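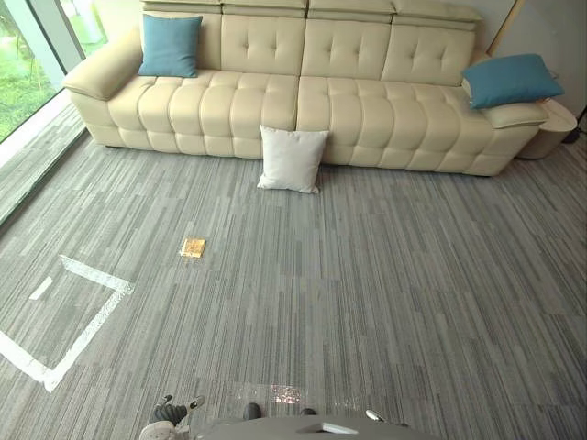

*Figure 1. Sofa, side table and window side of the lounge, with one cushion on the floor.*

# Resetting a Shared Lounge: Cushion Placement and Fabric Handling

Tolera Gebreyes
Interior Maintenance, term project
October 21, 2025

## 1. Purpose

The project sets a written procedure for returning the Goossens lounge to order between bookings. The existing instruction is one line on the booking sheet ("leave the room tidy") and gives no target layout. The report covers the seating area only. The kitchenette and the window cleaning are handled in Hesska's report.

## 2. Room and furniture

The seating area has one long cream leather sofa on gray carpet. The seat is upholstered in padded rolls with deep channels between them. The back has four tufted sections, each with an adjustable headrest pad above it. A large window is on the left, with a low ledge under it. A small round side table stands at the right end of the sofa.

Three features of the sofa affect the work:

- The channels collect crumbs and lint. A flat cloth passes over them, so the edge of the cloth has to be worked along each seam.
- The leather is smooth. A cushion placed too upright on the seat slides forward and ends up on the carpet.
- The base sits very close to the carpet. A standard vacuum head does not go under it, and the front edge has to be done with the narrow nozzle.

## 3. Target layout

The layout was agreed with the lounge office before the trials.

| Item | Position |
|---|---|
| Teal cushion 1 | Left corner, against the backrest |
| Teal cushion 2 | Right corner, against the backrest |
| Light cushion | Center of the seat, upright |
| Headrest pads | All at the same height |
| Side table | Beside the right armrest, top clear |

A cushion on top of an armrest counts as out of place. So does any cushion on the floor, even if it is standing neatly against the sofa.

## 4. Fabrics

Woven and looped fabrics need different handling. Smooth covers can be brushed off with a dry hand. Looped covers and cloths hold lint and catch on anything rough, including zippers and watch straps. They should be lifted with a full grip and never dragged across the carpet or over another looped fabric.
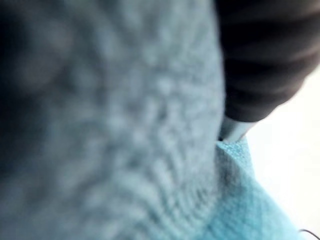 *Figure 2. Looped or knitted texture of the blue-gray fabric, with turquoise cloth at lower right.*

Loops that have been pulled must not be cut. They are worked back from the reverse side with a blunt needle. Washing is done at low temperature with no softener, and items are dried flat. Tolteo lint rollers were tried and dropped from the procedure. The adhesive lifted fibers along with the lint, and the sheets filled after one cushion.

## 5. Procedure

1. Pick up everything on the floor first. Check the underside of each cushion for carpet fibers.
2. Set the cushions on the window ledge while the sofa is cleaned.
3. Wipe the seat rolls from left to right, then the front face, then the armrests.
4. Vacuum the carpet along the sofa base.
5. Level the headrest pads.
6. Replace the cushions according to the table in section 3, light cushion last.

Floor items come first because they are stepped on or kicked under the table if left until later. 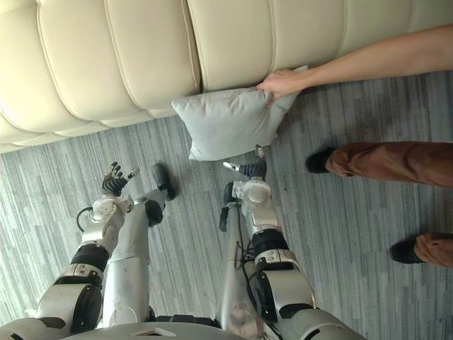 Lifting by one corner is quick, but it pulls the filling toward the opposite side. A cushion moved this way should be squared before it goes back on the seat: one press on each side, then one from the top. Two hands on opposite edges avoid the extra step.

## 6. Results

The full procedure was run 10 times. The mean time was 300 seconds. The shortest run skipped step 5 by mistake and was kept in the record, marked as incomplete. The wipe-down in step 3 took the largest share of the time in every run.

The light cushion was the item most often rejected at the check, usually for leaning. Setting its lower edge into the channel between two seat rolls corrected this.

## 7. Open points

The layout card for the lounge door has been drafted but not printed. Plerneo, which supplies the covers, has been asked for a spare set in teal; delivery is expected in November. The wash instructions in section 4 have been tested on one cycle only and should be checked again after the spare set arrives.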